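From My Desk to Yours
2/13/22

Well, I did it. After two winters of shoving mail into the same drawer and leaning on it with my hip until it shut, I finally gave in and emptied the desk. If you've been reading this newsletter for a while you know I have complained about this desk in at least two other issues, so thank you for your patience, and for the very kind emails suggesting I just buy a new one.

I'm not buying a new one! I love this thing. It's a white desk with a hutch on top, the kind with raised panels on the drawer fronts and little round metal knobs, and it came from the secondhand barn out in Brovmont, where I paid $149 for it and then spent nearly as much again getting it up the stairs. It lives against the brick wall in my front room. The brick is the whole reason I rented this place, and a white desk in front of it makes me happy every time I walk in with my coffee, even when the desk itself is a disaster.

And it was a disaster. I started on the left drawer because it was the worst. My plan was to "go through it," which is how I've started every failed cleanup of my adult life. You pick up a birthday card, you read the birthday card, you wonder where that friend lives now, and it's dinnertime. So this time I took every single thing out and put it on the bed in the other room, where I couldn't read any of it. Roughly 200 pieces of paper, seven dead pens, a stapler I had already replaced, and the manual for a Tilleo lamp I gave away when I moved.

Then I pulled the empty drawer way out and just looked at it for a minute. Have you ever seen the inside of your own desk drawer? I hadn't!
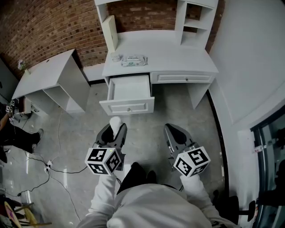
Wiping comes next, and I want to put in a word for keeping a pack of wipes right on the desktop while you work. I used to keep mine under the kitchen sink, and every trip to the kitchen turned into a snack, and every snack turned into a half hour. With the pack at my elbow I go over the bottom of the drawer, get into the back corners (crumbs, always crumbs, and I don't even eat at the desk, or so I tell people), then do the front and the knob. Knobs get grimy in a way you stop noticing. Let everything air out before you load it back up, or your envelopes will seal themselves shut. Ask me how I know.

One drawer at a time is my other rule now. The wider one on the right stays closed until the left one is finished and filled. I've had both going at once before and all that happens is the contents of one migrate into the other, and you end up with two drawers of batteries and birthday candles.

As for what went back in: stamps, checkbook, good scissors, the pens that write, and one slim Kokness tray to keep it all from sliding to the back. The papers are still on the bed as I type this, but I did sort out anything with a due date, and there was a water bill in there from June that I would rather not discuss.

The hutch is next. I have ideas about the open shelves, mostly involving fewer things on them so the brick can show through. Siddiqui Paper on the corner has some pretty storage boxes in the window and I've walked past them enough times that I think the shop is starting to worry about me.

If you've got a drawer that you close with your hip, hit reply and tell me what's in it. I'll print the best ones next issue, no names.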